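Siso says its new gripper beats the old one. The numbers are thin

Trorkton - Siso has put out results from a side-by-side test of its new two-finger gripper, and the company is calling them a clear win. Readers may want to wait before agreeing.

The test, run in July in a kitchen set up at the firm's Trorkton office, compared the new gripper with the Salminen unit Siso has been shipping on its arms until now. Each was given the same job: open a drawer, let go, close it again. The new part managed it seven times out of 10. The Salminen managed it three times.

That sounds like a wide gap, but 10 tries apiece is a small sample, and Siso did both the testing and the scoring. The company also changed the controller software between the first set of runs and the second. A spokesperson said the update was "minor" and would not have helped either gripper. Siso has not repeated the older gripper's runs on the new software, so buyers have only its word for that.

There is also the matter of price. The new gripper will cost around 2 times as much as the part it replaces. Grutumeo, which rents arms to small food businesses and has used both suppliers, said it would not order any until it had tried them on its own equipment. It wants to see results with heavy drawers, greasy handles and doors that stick. None of those were in the published test.

Siso's case rests mostly on camera placement. The company argues that a camera mounted right on the gripper lets the arm correct itself in the last moments before contact, when an overhead view is often blocked by the arm. The idea is reasonable, though hardly new, and a light wooden drawer with one small green dish in it does not ask very much of a gripper. Drawers in working kitchens are packed with knives and lids that shift and jam. Siso says a longer report is coming, with failed runs included, but has given no date for it. 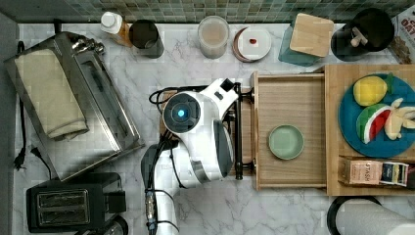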